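八月去看 Kestevholm 的开放日

我学中文已经很多年了,但是用中文写机器人还是第一次。有些词我查了词典,比如"夹爪"和"末端"。如果哪里写得不对,请在下面留言告诉我,我会改。

Kestevholm 是一家做自动化设备的小公司,在 Zesside 的旧港口旁边。他们每年夏天开放一次,让附近的居民和学生进去参观。去年我报名晚了,没有名额。今年我在网页上看见消息以后马上填了表格,收到的确认信上写着我的号码是 51。这个号码后来一直贴在我的衣服上,回家的火车上也忘了拿下来。

从 Savthorpe 坐火车到 Zesside 要换一次车。换车的站很小,只有一台卖咖啡的机器,它不收硬币,我只有硬币。下车以后沿着水边走,经过一个修船的地方,再过一座铁桥,就看到公司的大门。门口没有很大的招牌,只有一张纸,上面画着箭头。我走过了一次,又走回来。

下午一点半开始登记。他们给每个人发一副透明的护目镜,还有一张平面图。平面图上,整座楼分成前面和后面两部分:前面是办公室和一个小展厅,后面是车间,他们叫它 Lazaridis 厅。我问登记的女士为什么叫这个名字,她说这座楼以前属于一家做渔网的工厂,名字是从那个时候留下来的,现在的人都习惯了。

我先说展厅。展厅里的东西大部分是海报和旧零件,还有一段录像。录像讲公司怎么从修理包装机开始,慢慢开始做机械臂的夹爪。他们自己不做机械臂,手臂是买来的,他们做的是手臂最前面的部分,就是真正碰到东西的那个部分。以前我没有想过这是两种不同的工作。我一直觉得机器人就是一个整体,像一个人一样。

展厅的桌上放着很多手指,我是说夹爪的手指。有长的,有短的,有弯的,有的表面很光滑,有的贴了橡胶。参观的人可以拿起来看。我拿了一根,比我想的轻很多。旁边的说明写,这种手指是打印出来的,坏了就换一根新的,换的时候只要拧几颗螺丝。有一个小男孩把两根不同的手指放在一起,假装是一只螃蟹,他妈妈叫他放下,工作人员说没关系。

然后我们分组进车间。我的这一组先听安全说明。讲话的工程师很年轻,说话很快,我只能听懂大部分(当地话我也是后来学的,所以我在那里是双重的外国人)。他说黄线里面不能进去,头发长的人要扎起来,手机可以拍照,但是不要用闪光灯,因为闪光灯会影响相机。我那时候才注意到,机械臂上也装了相机。

车间里一共有几个区域同时在演示,我按照我看的顺序写。

第一个是分拣。手臂从一个盒子里拿出塑料瓶盖,按颜色放到不同的格子里。这个演示很快,声音也很有节奏,很多人喜欢站在那里看。工程师告诉我们,这套程序他们让它连续做了 3000 次,出错的地方都记在一张表上,表就贴在墙上。我走过去看那张表。我很喜欢他们把错误也贴出来。表上最多的一种错误叫"拿起两个",就是两个瓶盖粘在一起,手臂不知道。第二多的一种我没看懂,是一个缩写,后来也忘了问。

第二个是给螺丝瓶拧盖子。这个演示坏了。手臂走到瓶子上面,停下来,旁边的灯变成红色,工程师重新启动,又变成红色。他试了几次以后对我们笑了一下,说早上还是好的。我们都鼓掌了。我觉得这个鼓掌不是不礼貌的意思,大家真的是在支持他。后来我们这一组离开的时候,他还蹲在控制柜前面。

第三个我看得最久,就是遥控操作。一个人坐在椅子上,手里拿着一个控制器,手臂跟着他的手走。他往左,手臂也往左,中间有一点点延迟。操作的人说,他们用这种办法教机器:人先做很多遍,机器把每一遍都记下来,然后从这些记录里学。我问他一个简单的动作要做多少遍,他说看情况,有一个动作他们录了 1000 遍。我问他做那么多遍会不会无聊,他说会,所以他们听广播。

参观的人也可以试。排队的人很多,每个人可以玩 5 分钟。我排了很久,前面是一对老夫妻。先生操作,太太在旁边指挥:"低一点,再低一点,太低了!"手臂碰到了垫子,自己停了。先生说下次他要自己来,不要指挥。后面的人都笑了,我也笑了。

轮到我的时候,我有一点紧张。椅子还是热的。操作的方法不难,捏紧控制器,手指就合起来,放松,手指就打开。难的是判断距离。从旁边看手臂,我觉得已经到了,可是还差一段。我往下一点,又偏了。工程师让我不要看手臂,看屏幕。屏幕上是手腕相机的画面,相机就在手指的后面,所以手指永远在画面里,其他的东西在手指后面动。

这个画面一开始让我很不习惯。手指离相机太近,看起来很大,而且是模糊的。我的眼睛总是想看清楚手指,但是应该看的是两根手指中间的空间。工程师说,新来的同事都有这个问题,过几天就好了。我只有 5 分钟,没有几天。

我的任务是拿起一块海绵,放进一个碗里。海绵是软的,所以捏得不准也没关系。第一次我捏到了海绵的一个角,拿起来以后它转了一下,掉了。第二次我慢慢地下去,看着中间的空间,等海绵到了两根手指之间,再合起来。拿到了。往碗那边移动的时候我忘记要抬高,碰到了碗的边,碗倒了,海绵还在夹爪里。时间到了。我后面的一个女学生说:"至少你没有放手。"我觉得她说得很好,我把这句话记在平面图的背面。

我下来以后,站在屏幕旁边又看了很久。从外面看,机械臂很干净,很大,动作像跳舞。从手腕的位置看,世界小得多,只有手指、地面,和现在要对付的东西。近的地方没有焦点,远的地方反而清楚一点。我想,如果我只能从这里看,我也会常常碰倒碗。 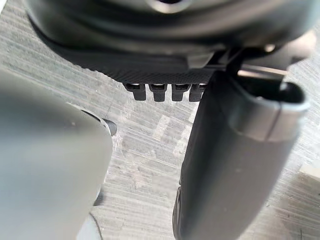 夹爪的两根手指,一根灰色,一根深色。中间上方是一个黑色的圆形物体,下面有一排小齿。后面是浅灰色的地面。

回来以后我查了一些词。中文里把这种相机叫"腕部相机",也有人叫"手眼相机"。我比较喜欢"手眼"这个说法,让我想到寺庙里的观音像,手心里有眼睛。我的中文老师以前给我讲过"千手千眼",那时候我觉得很神秘,现在我觉得很实用。当然,机械臂只有一只手,有时候也只有一只眼。

还有一个词让我想了很久,是"示教"。词典说是"教学、指导"的意思,可是在机器人的书里,它的意思是人做给机器看。我的母语里没有这样短的词,要用一句话才能说完。我问了一个学工程的中国朋友,她说她上学的时候天天用这个词,从来没有觉得它特别。

再写几件小事,没有什么顺序。

车间里很冷。外面是八月,我穿了短袖,里面的空调开得很大。工程师们都穿外套。如果你要去,请带一件外套。

休息的地方有茶和一种放了豆蔻的面包,很好吃,我吃了两个。面包是人做的,我特意问了。

有一位参观的人问了一个比较严肃的问题:如果机器学会了这些动作,做这些动作的人怎么办。回答的是一位年纪大一点的女工程师。她没有说一些漂亮的话。她说有的客户买了设备以后,把工人安排到别的岗位,也有的客户没有,她的公司不能决定这件事,但是她自己会想这件事。提问的人说谢谢,好像还想再问,可是下一组已经进来了。我在火车上也想了一下,没有想出什么结果。我自己的工作是翻译说明书,所以这个问题对我来说也不远。

出口的地方有一张问卷。最后一题是"您希望明年看到什么"。我写了希望可以有更长的操作时间,还写了希望看到拧盖子的那台机器修好了。我用当地话写的,拼错了一个词,划掉重新写,看起来不太漂亮。

火车五点多开。我在铁桥上停了一下,从那里可以看到公司的后面,有一扇很大的卷帘门开着一半,里面的灯还亮着。距离太远了,看不到拧盖子的那个区域。

如果有人也想去:报名在他们的网页上,一般夏天以前开始,不要钱,名额很快就没有了。从 Savthorpe 出发的话,请带能在换车站买咖啡的卡。孩子可以进展厅,进车间要有大人陪着。护目镜离开的时候要还,我差一点把它戴回家,是登记的女士在门口叫住了我。

下一篇我想写那本我正在读的机器人入门书,读得很慢,现在还在讲坐标的那一章。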